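6 October 2026

Cups again. Mahlet Woldemariam wants 714 demonstrations by the end of the month, all done by hand with the grippers, and the policy is meant to learn from those. I have my doubts. Pinto got 40 clean ones in April and called it a method. Dagim Kassa thinks more people holding the grippers will fix it. More people will also mean more bad habits, and I can't see how we'd tell one from the other in the score.
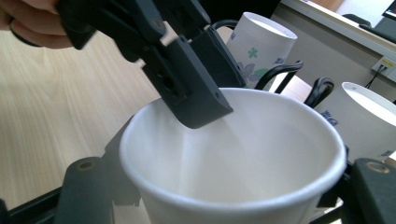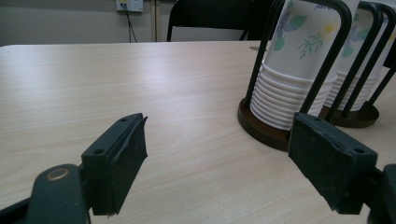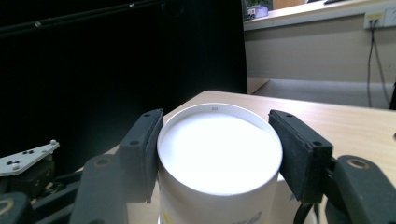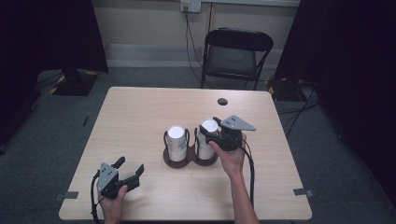 Paper cups, gripper views and the head view (last).

My arms ache. Asked Yabsira what counts as a failed grasp and got 2 answers. Until that's written down I don't believe any success rate, ours included. Must ring Ea about the held-out cups.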